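**Shared kitchen: where things stand**

The upstairs kitchen at Werkon has been back in use since April, and most of the complaints we had on the old list are now crossed off. A few are left, so here they are in one place, along with two new requests from tenants.

The fridge shelves are labeled by office. Nanayakkara and Kidness share the top two, Grustix has the third, and the bottom shelf is open to anyone who needs it for the day. Food with no name on it still goes out at the end of the week. That rule has not changed.

We spent $685 on the kitchen this year. Of that, $379 went to the plumber for the sink and the shutoff valve under it. The rest covered shelf brackets, a new drying rack and paint for the door. There is $50 set aside for small things like sponges and dish soap, so please don't buy these yourself and leave the receipt on the counter. Send it to Nuria Garrido at the front office and she will pay you back.
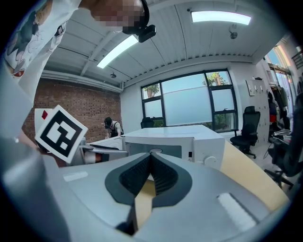
*The white microwave in the kitchen.*

The microwave gets the most use of anything up there, and it needs wiping out more often than it gets it. Please cover soup and anything with tomato sauce. If something boils over, clean it while it is still soft - a damp cloth and a minute of your time will do it. Cloths are in the second drawer down. Don't use the scouring pads on the door.

Please also stay nearby while your food is heating. Twice last month a lunch was left sitting inside for most of an hour while other people waited. If the time is up and the owner is not there, it is fine to take the dish out and set it on the counter.

Two requests came in. Kidness asked for a second kettle, and we have said yes. Grustix asked whether the kitchen could stay open later in the evening. For now it will still be locked at 9, but Nuria is asking the building owner about it and will report back in the next issue.

The drain in the sink is slow again. Scrape plates into the bin before rinsing, and keep coffee grounds out of it completely. If the water stops going down, leave a note at the front office and use the sink on the ground floor until it has been looked at.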